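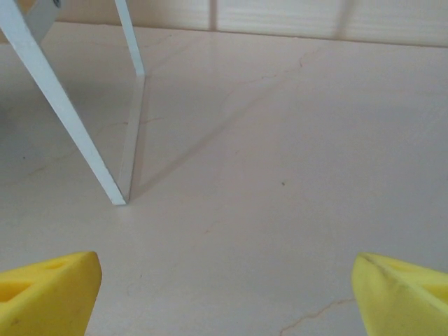

英語と日本語の会話グループ 参加者を募集します

はじめまして。Sioned Hughesと申します。ウェールズから来て、今はEstsideに住んでいます。日本語は大人になってから勉強を始めました。まだ間違いが多いですが、この募集の文章は自分で書きました。読みにくいところがありましたら、お許しください。

11月から、小さい会話グループ「Preltau」を始めます。英語を話したい方と、日本語を話したい方が同じテーブルに座り、両方の言葉で話すグループです。学校ではありませんので、先生はいません。私も参加者の一人として座ります。

募集する人

英語を練習したい方 4名
日本語を練習したい方 4名

合わせて8名です。年齢、国籍、お仕事は問いません。英語のほうは、自己紹介と簡単な質問ができれば大丈夫です。日本語のほうは、ひらがなが読めて、買い物の会話ができるくらいの方をお待ちしています。上手な方ももちろん歓迎しますが、そのときは少しゆっくり話していただけると助かります。

日時と回数

毎週木曜日の夜7時から、全部で10回行います。前半は英語、後半は日本語で話します。間に短い休憩があります。お仕事で遅れる方は、途中から静かに入ってくださってかまいません。全部の回に来られなくても申し込めますが、最初の2回はできるだけ出席をお願いします。お互いの名前と声を覚える時間にしたいと思っています。

場所

喫茶店「Trarnadura」の2階です。1階のレジで飲み物を一つ注文してから、階段を上がってください。エレベーターはありません。階段が難しい方は、申し込みのときに教えてください。1階の奥の席を使えるように、お店の方に相談します。

話す内容

毎回、一つのテーマを決めます。今考えているのは、子どものころの食べ物、引っ越し、雨の日の過ごし方、方言、好きではなかった科目などです。難しいニュースの話はあまりしないつもりです。テーマの紙は前の週に配りますので、家で言葉を調べてきてもよいですし、何も準備しないで来てもよいです。

間違いの直し方については、私にも経験があります。以前、話している途中で助詞を何度も直されて、何を言いたかったか忘れてしまいました。それでPreltauでは、相手が最後まで話してから直すことにします。直してほしくない日は、最初にそう言ってください。

費用

参加費は無料です。飲み物の代金だけ、各自でお店に払ってください。教科書は使いません。ノートと、書きやすいペンを持ってきてください。辞書や携帯電話で言葉を調べるのは自由です。

お願い

宗教や商品の勧誘はご遠慮ください。ほかの参加者の写真や連絡先は、本人に聞かないで人に渡さないでください。お休みの日は、当日の昼までにご連絡をいただけるとありがたいです。

申し込みの方法

Trarnaduraのレジの横に申込用紙があります。お名前、連絡先、練習したい言葉、話してみたいテーマを書いて、お店の方に渡してください。テーマの欄は空白でもかまいません。英語でも日本語でも、書きやすいほうで書いてください。

申し込みが多いときは、先に用紙をくださった方から順番にお願いします。入れなかった方には、席が空いたときに私から連絡します。

ご質問も、同じ用紙の裏に書いてくだされば、私がお返事をします。漢字には、できればふりがなをつけてください。

Preltau 世話人
Sioned Hughes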